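Home | Sites | Checklists | Forms | Contact

We use cookies to remember your site and language. Accept | Settings

Sturton Unit - Monthly Room Walk-Through, July
Checklist with comments

Walked by: Miroslava Machala
Second signature: Blair Chisholm
Started 8:40 a.m.
Marks used: OK / FIX / WATCH / N/A

Comments go under the line they belong to. If a line is marked FIX, put a name against it. Last month four lines had no name and they are all back on this sheet.

1. WAY OUT

1.1 Main exit door opens fully from inside without a key - OK
1.2 Exit sign lit - OK
1.3 Corridor clear for its full width - FIX
Two folded trolleys were parked opposite the kitchen. Moved during the walk. Ruby-Lee Tomoana to find them a permanent spot. The alcove by the Andari stockroom would take them.
1.4 Assembly point notice up to date - FIX
Still shows the old parking lot entrance. Nikau Stubbs has the new drawing and will print it.

2. FIRE EQUIPMENT

2.1 Extinguishers on their brackets, pin and seal in place - OK
2.2 Service tags in date - OK
The one by the loading door is due in the next round. Wojcik has been told.
2.3 Nothing stacked in front of a call point - OK
2.4 Alarm test heard in all rooms - WATCH
Faint in the back store with the roller door down. Repeat the test with someone standing inside.

3. FLOORS AND TRIP HAZARDS

3.1 Mats flat, no curled edges - FIX
Entrance mat lifts on the left side. Tape is holding for now. Replacement on order from Relter, quoted at 10 working days.
3.2 Extension leads off walkways - OK
3.3 Spill kit complete - WATCH
Down to 5 absorbent pads. Reorder at this number, do not wait.

4. KITCHEN

4.1 Fridge clean, nothing past its date - OK
4.2 Kettle and microwave cords undamaged - OK
4.3 First aid box sealed - FIX
Seal broken, burn dressings missing. No entry in the book. Please write it down when you take something, even a bandage.

5. GLASS DOOR CORNER

5.1 Door hardware: fittings at the top and latch - WATCH
Nothing loose when tried by hand. The latch is stiff and needs a second push. Blair to oil it and try again next month.
5.2 Frosted glass free of chips and cracks - OK
5.3 Boxes near the door stacked square, not leaning on the glass - WATCH
Not touching at the time of the walk. Keep a 30-inch gap so the door can be used. Kwaku Lamptey to break down the empties.
5.4 Prohibition sign on the wall present and straight - OK
The line of text is small. Kwaku asked for a larger one and I agree, but it is not urgent.
5.5 Wall switches, plates secure - FIX
All firm to the wall. None of them is labeled, and new people try each one in turn. Nikau to make labels.
5.6 Ceiling pipes, conduits and cables - WATCH
No drips or stains found. The thin cables strung between the pipes should be clipped up properly. Ask Wojcik to price it with the alarm work.
5.7 Ceiling light working - OK

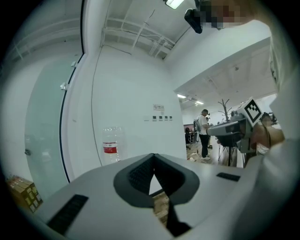
Section 5: glass door, boxes, wall sign and switches.

6. STORE AND LOADING

6.1 Heavy items on the lower shelves - OK
6.2 Top shelf load under the posted limit - OK
Limit is 20 kg per bay. The card has faded and should be rewritten in marker.
6.3 Step stool feet and treads sound - FIX
One rubber foot missing. Tagged out of use and put in Blair's office. Do not take it back until the tag is off.
6.4 Roller door stops and reverses when blocked - OK

7. SIGN-OFF

Lines carried over from last month: 1.4, 3.1, 5.5, 6.3
Finished 9:50 a.m.
Copy to the Sturton notice board and the Relter site folder. Names against FIX lines for 4.3 and 6.3 to be filled in by Blair before the copy goes up.

M. Machala
B. Chisholm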